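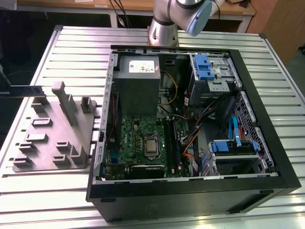
Mullusley schools to get rebuilt desktops, but the savings are hard to pin down

The Mullusley school district plans to put 51 refurbished desktop computers into its middle school labs by November, under a deal with the Mustden repair firm Andreadis that both sides describe as cheaper and greener than buying new. How much cheaper is not clear from the papers released so far, and the "greener" part rests mostly on a brochure.

The machines are older office towers that the district took out of use last year. Under the program, which Andreadis sells under the name Nurnitz, each one is opened, cleaned and checked, and parts that fail a test are swapped for used parts from other towers. The finished computers go back to the district with a warranty of three years.

Athina Sarantis, who runs the Andreadis workshop, said the old towers were worth the trouble.

"These are easy machines to work on," she said. "The side panel comes off and you can get at nearly everything. People throw them out over a dead drive or a tired power supply."

She has a point about access. With the side panel off and the case on its side, the power supply, the drive bays and the main board are all within reach, and blue plastic latches mark the drive areas. Whether easy to open means cheap to fix is another question. The district's own estimate allows the same amount of labor for every tower, whatever turns out to be wrong with it, and Andreadis would not say how that figure was reached. 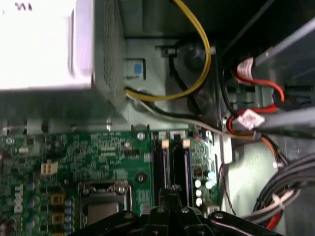
Cables and power supplies

Much of the sales pitch for Nurnitz deals with power supplies. The brochure promises that each unit will be "restored to dependable service," a phrase that could cover a full bench test or a wipe with a dry cloth. Asked which, Sarantis said every supply is tested under load and replaced if the readings drift. She did not have a written procedure to share, though she said one was being drafted.

Cabling gets less attention in the brochure and probably deserves more. There is plenty of it packed in beside the power supply in one of these Dell towers: yellow wire in a wide loop, black bundles, a red SATA cable threaded around a metal rail, small white labels wrapped on here and there. A cable put back badly can mean a return visit, and return visits are where a fixed-price contract starts to hurt somebody. In this one, the district pays for travel after the first call to each school.

Uwe Ruppert, the district's technology director, said he was comfortable with those terms.

"We know this hardware," he said. "We ran it for years. I would be more nervous about a truckload of new machines we had never seen before."

Maybe so. But the same office told parents last spring that the old computers were too slow for classroom use, and the repair plan does not list a new processor or a new board for any of them. Ruppert said faster drives would make "most of the difference." Drives are priced separately, as an option, and the district has not yet said whether it will take it.

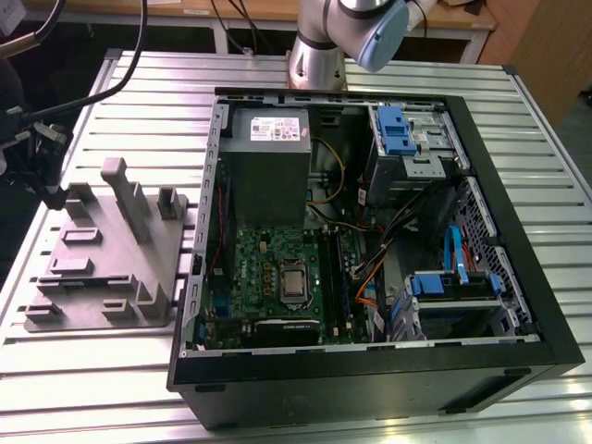 Reading time: 3 minutes

The towers in question have green Dell boards, and the work order treats them as one group. Some carry a graphics card, which the labs have little obvious use for. Ruppert said the cards would stay in because taking them out "costs time and saves nothing." That may be right, although a card is also one more part to fail, and the warranty text does not mention graphics cards at all.

Then there is the environmental claim. Nurnitz material says each rebuilt computer "keeps a whole machine out of the waste stream." Replaced parts still have to go somewhere. Sarantis said they are sorted at the shop and sent to a recycler outside Mustden, but she declined to name the company, citing a contract under discussion.

None of this makes it a bad deal. Repairing desktops that still have some life in them is a sensible idea, and the shop appears to know its way around them. What the district has not done is put a price for the same number of new computers next to the price for these, drives and travel included. A request for that comparison was still open when this item was posted. Ruppert said it would be ready before the first lab reopens.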